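Handgelenkkamera und Greifbefehl zeitlich abgleichen

Wer zwei Arme mit Kameras am Handgelenk betreibt, kennt den Effekt: Der Greifer schließt im Log, bevor er im Bild schließt. Die meisten Anleitungen empfehlen dafür, den Zeitstempeln des Treibers zu vertrauen. Das würde ich lassen. Ein Zeitstempel sagt zunächst nur, wann irgendeine Software irgendetwas notiert hat.

Die folgenden Schritte beziehen sich auf Seltov, unser Aufzeichnungswerkzeug, und auf die Steuerung Gurnitz. Mit anderer Software geht es genauso, nur heißen die Felder anders.

Voraussetzungen

Ein lauffähiger Aufbau mit zwei Armen, Schreibrechte auf das Aufnahmeverzeichnis und ein freier Nachmittag. Die Dokumentation von Gurnitz veranschlagt eine halbe Stunde. Bei mir hat das noch nie gereicht.

Schritt 1: Uhren prüfen

Zuerst die Systemzeit von Steuerrechner und Kamerarechner vergleichen. Läuft der Abgleichdienst auf beiden? »Läuft« heißt hier: Er meldet eine aktuelle Abweichung. Ein grünes Symbol in der Oberfläche reicht nicht.

Schritt 2: Testepisode aufnehmen

Einen Arm ruhig halten, mit dem anderen greifen. Den Greifer 8-mal öffnen und schließen, dazwischen jeweils kurz warten. In Seltov den Puffer auf 2000 Einträge setzen, sonst verwirft das Programm bei Last stillschweigend die ältesten Werte. Eine Warnung dazu gibt es bis heute nicht.

Für den Test muss die Kamera am ruhenden Arm den anderen Greifer sehen, und zwar beide Finger. Kleinteile auf dem Tisch stören dabei nicht, solange sie den Spalt nicht verdecken. Die eigenen Finger ragen ohnehin groß ins Bild und müssen bei jeder automatischen Auswertung maskiert werden.
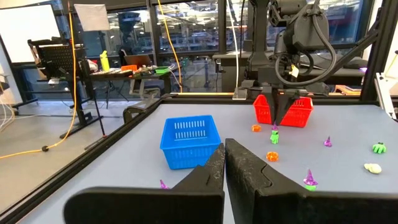
Schritt 3: Versatz bestimmen

Die Episode öffnen und die Spur gripper_cmd neben das Kamerabild legen. Für jeden Schließvorgang das erste Bild suchen, in dem sich die Finger bewegt haben, und die Differenz zum Befehl notieren. Von Hand, bitte. Die eingebaute Korrelation liefert immer eine Zahl, auch wenn die Aufnahme nichts taugt. Einmal bekam ich 536 Millisekunden bei einer Episode, in der der Greifer gar nicht angesteuert wurde.

Liegen die Werte weit auseinander, ist es kein fester Versatz. Dann zurück zu Schritt 1.

Schritt 4: Wert eintragen

Den Median als camera_offset in die Konfiguration schreiben, für jede Kamera getrennt. Das Vorzeichen ist eine Falle: In Gurnitz bedeutet ein positiver Wert, dass das Bild zu spät kommt, in Seltov das Gegenteil. Danach beide Dienste neu starten – das Neuladen über die Oberfläche übernimmt den Wert nicht zuverlässig.

Schritt 5: Gegenprobe

Schritt 2 mit vertauschten Armen wiederholen. Ich lasse höchstens 7 Millisekunden Rest gelten, gemittelt über alle Schließvorgänge. Ob eine gelernte Steuerung von weniger überhaupt profitiert, wird gern behauptet. Belege dafür habe ich bisher keine gesehen.

Nach jedem Treiberupdate alles noch einmal, auch wenn in den Versionshinweisen nichts von der Kamera steht.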